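Jirnari housekeeping automation, progress report to Lecomte fund
Second period, through July
Prepared by Emil Koller

14 shares | 3 comments

Short one this time, the budget sheet follows separately. Main question from last round was can the machine turn over a guest room yet. No. Parts of it, yes.

Where we are. Flat surfaces fine. Bin emptying fine if the bin is where it should be. Towels ok folded, bad crumpled. Soft small stuff is still the problem and slippers are the worst of it. Target was 1,000 slipper trials this period, we ran 175. Gripper pads wore out and Drellska took 6 weeks to ship new ones. Of the 175, 83 ended with both slippers on the floor, straight, toes the right way. Not good enough to put in front of a hotel.

Failures mostly same thing. White disposable slippers, thin, they stick togther or slide apart in the grip, and the strap folds over. By hand you press the pair sole to sole, get hold of the heel ends and it's done. Machine has to work out which is top, where the edge is, how hard to squeeze. Dark binding around the edge helps the vision side a lot. Shaggy rug in mixed grays does not help, the floor height estimate jumps all over. 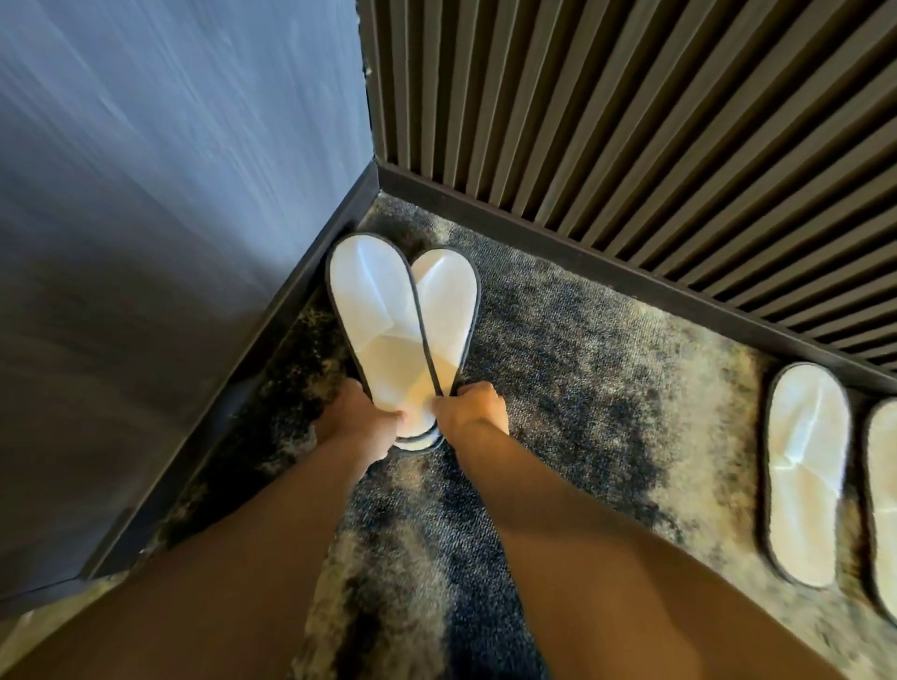 Ingeborg Widmer thinks we are measuring the wrong thing. Her view is that a housekeeper would never wait on a machine for a slipper, so the trial should be scored on minutes saved across the whole room, and slippers left to people until the rest is dependable. I half agree. Would still like to finish the 1,000, the grip work carries over to socks, cloths, anything limp.

Changes for next period:
- softer pads, already fitted on one arm
- second rug type plus hard floor, so we can seperate floor trouble from grip trouble
- whole-room timing as Ingeborg wants, at the Cirkport site
- no new hardware requests

Spending is under plan, only due to the trials we didn't run. Would like to carry it over. Need a yes or no on that before the Cirkport bookings go in.

Comments (3)

marta_k
What does a failed one cost you in time? If somebody has to go in after it and redo the pair I don't see the point yet.

Emil Koller
Fair. Not timed so far, will be in the next report.

dunstan
Carry-over ok from my side. Send the sheet.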